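Plumora Table Linen and Surface Terms
A word list for furniture and homeware catalogs

Version 3
Last updated: 2021-06-27

Summary

Plumora is a list of 500 terms that sellers use when they describe tables: shapes, edges, finishes, leaf types, leg types and the cloths that go on top. Each term has a plain definition, a preferred spelling, and any other spellings we found in printed or online catalogs. The list is in American English. A smaller set of 111 terms also has a Vietnamese equivalent, kept in a separate file called Tăng.

The list was put together for people who clean up product listings by hand. It may also be of use to translators, auction houses and anyone who has to merge two stock lists that call the same thing by different names.

What is in the download

terms.csv: the main list, one term per row
variants.csv: other spellings, linked to the main list by term number
tang.csv: Vietnamese equivalents for part of the list
sources.txt: the catalogs we read, with page ranges where we have them
CHANGES.txt: changes since the first version

All files are UTF-8. Fields are separated by commas and quoted where needed. If your spreadsheet program shows odd characters in tang.csv, import the file and set the encoding by hand; double-clicking it often picks the wrong one.

Columns in terms.csv

id: a whole number, never reused
term: preferred spelling, lower case unless it is a proper name
group: shape, edge, finish, leaf, leg, cloth or other
definition: one or two sentences
note: free text, often empty
status: current, dated or trade

"Dated" means the word turns up in older catalogs and most shoppers today would not search for it. "Trade" means it is used between makers and sellers and seldom appears on a price tag.

Where the terms came from

Most of the terms were taken from 52 catalogs and stock lists. The two largest sources were the Stusberg showroom lists and the Killidness mail-order catalogs. Both were read in full. The others were read only for their table and linen sections. Terms that appeared in a single source were kept if we could find the same word in a general dictionary or a trade handbook. Otherwise they went into variants.csv or were dropped.

Definitions were written fresh. Nothing was copied from the catalogs apart from the terms themselves.

Known problems

The "finish" group is uneven. Paint colors are mostly left out, but "limed" and "whitewashed" are in, along with a few others that sit between a color and a treatment.

"Gateleg" and "gate-leg" were both listed as preferred spellings in version 2. This was fixed in February and the hyphenated form is now a variant.

"Tapered" appears twice, once under leg and once under shape. The two entries have different ids and different definitions. In the leg group it means a leg that gets thinner toward the floor. In the shape group it means a top that is narrower at one end. Please don't merge them. Listings for tapered tops also need checking against the measurements, as a plain rectangular top can look narrower at the back in a picture.

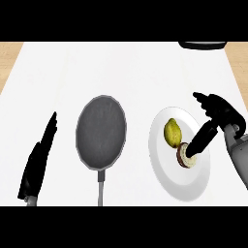

Figure 1. White tabletop, rendered. The top narrows toward the far edge.

Cloth sizes are not covered. Sellers measure the drop in different ways and we could not settle on one rule. The cloth group gives names only: runner, topper, overlay, skirt and so on.

The Vietnamese file has had one full read-through and no second check. Several leg terms have no common equivalent and are given as short phrases.

Using the list

You may use, change and share the files for any purpose, including paid work. Please keep sources.txt with any copy you pass on. If you add terms of your own, start your ids at 10000 so they do not clash with later versions.

Corrections

Send the term id, the current text and the text you would like to see. A page reference helps for spelling changes. Requests for whole new groups, such as chairs or shelving, are outside this list and will be closed.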